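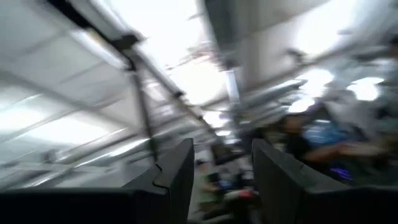 Water heater pilot keeps going out after I drained the tank

I rent out one side of a duplex in Damham and the tank heater over there is a 40 gallon natural gas model. In February I drained it to flush the sediment. Since then the pilot lights fine but quits a few hours later. I have relit it every evening for a week. The tenant is patient but wants hot water in the morning. A new tank was quoted at $337 before labor, and I don't want to buy one if this is a cheap part. What should I check first?

Posted by Obaidul Cassim

Roy Haworth

Start with the thermocouple. It is the thin copper rod that sits in the pilot flame. If the tip is dirty or sits outside the flame, the gas valve shuts the pilot off. Turn the gas off, let everything cool, take out the burner assembly and clean the tip with fine steel wool. A replacement is cheap and takes about 281 seconds longer than cleaning it, if you are as slow as I am.

Also look at the air intake screen at the bottom. Lint and dust collect there and starve the flame.

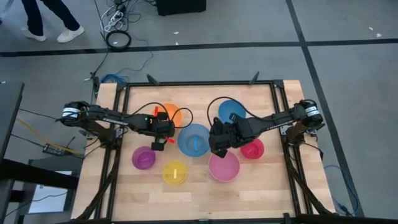

Pluvura agrees on the screen and would do that one before touching the thermocouple. Vacuum it with a brush attachment. Mine was packed with dryer lint and the pilot stayed lit after that. If you do replace the thermocouple, don't overtighten the nut at the valve. Finger tight plus a quarter turn.

Check the vent on the roof too. A strong downdraft can blow out a pilot, mostly on older heaters with an open burner.

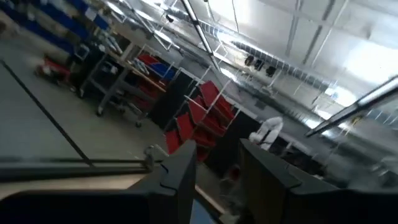 Could draining the tank have caused this?
Draining alone doesn't hurt the pilot, but water dripping from the drain valve can get into the burner area, so check that the valve is fully closed.

Jotura

Just get a new one, mine lasted 3 years after it started doing this and then it leaked all over the garage.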